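Fold the Black Ones First

I have been folding my own laundry for thirty-six years and I only got opinions about it last January, when I moved into a place with no dresser. There's a closet with one long shelf, and that's it. If a shirt on that shelf isn't folded well, the whole stack leans over and slides onto my shoes, usually while I'm standing there in a towel looking for socks. So I started paying attention, and now I'm one of those people. Sorry to my friends.

My big opinion, the one I'll argue at dinner, is that you should fold the black stuff first. Most people leave it for last. I did too, for years! You grab the easy things, the dish towels and the pillowcases, and you build a nice pile and feel great, and the black T-shirts sink to the bottom of the basket where they get more and more wrinkled and pick up every bit of lint the towels let go of. By the time you reach them you're tired, the show you were watching is over, and they get a sort of half roll and a shove.

And black is hard to fold. I don't think we admit this enough. On a white shirt you can see the seams and the shadow down the middle, so you know where you are. A black shirt under a living room lamp at nine at night is just a dark shape. I can't find the side seam. I've folded plenty of them inside out and only noticed at work, in the elevator mirror.

My neighbor Lise Ross disagrees with me completely. She says the order makes no difference and what matters is the surface, and she folds everything on a white table she bought secondhand for this one job. I thought that was nuts (who has room for a laundry table?) until I did a load at her place when my washer was out. Okay, fine, she has a point. You put a black shirt down on something pale and flat and suddenly it has edges again. You can see the hem, you can see where the sleeve went. I'd been folding on my bed, on top of a navy comforter, like a person trying to read a menu in a cave.

I still say black first, though. Black first, on a pale surface. We each got half.

The other thing I've come around to is going smaller than the stores do. Store folds are made for a display, all wide and flat with the collar showing, and they fall apart the second you pull one out from the middle. At home I want a bundle, something close to a rectangle, that I can pick up with one hand and put down again without it unrolling. I do sides in, then bottom up, then one more time. There's a fancy plastic folding board from Vunero that's supposed to do this for you, and I used mine for a week before it went behind the fridge. It makes every shirt the same width, which sounds great, but my shirts aren't all the same size and my shelf isn't as deep as the board thinks it is.

What helps more than the board is the little tug. Once the thing is folded, take it by two edges and pull, gently, just enough to get it flat. Old cotton doesn't love this if you get carried away, and I have a couple of black tees that are going at the edges already, so be nice about it.

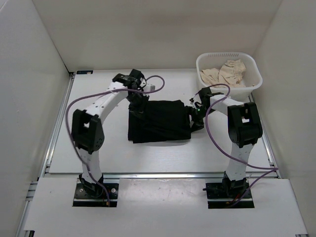

Then smooth it with your palm and move on, because if you stand there chasing every wrinkle you'll be at it until midnight. Soft wrinkles are fine. Soft wrinkles are what clothes look like when somebody owns them.

I feel strongly about the basket too. Mine is white plastic with slots in it, it's ugly, and I wouldn't trade it. I had a pretty woven one before that, a Fomari, and it snagged two sweaters in one winter. Keep the basket up on the table with you, at the far corner, and not on the floor. All that bending is what makes laundry feel like a chore, at least for my back.

And leave one thing in it, if you want. I usually do. There's always some pair of pants that needs a hanger I don't have, or a top I can't decide about, and I used to make myself deal with it before I could call the laundry done. Now it sits in there until Tuesday and then it gets washed again with everything else.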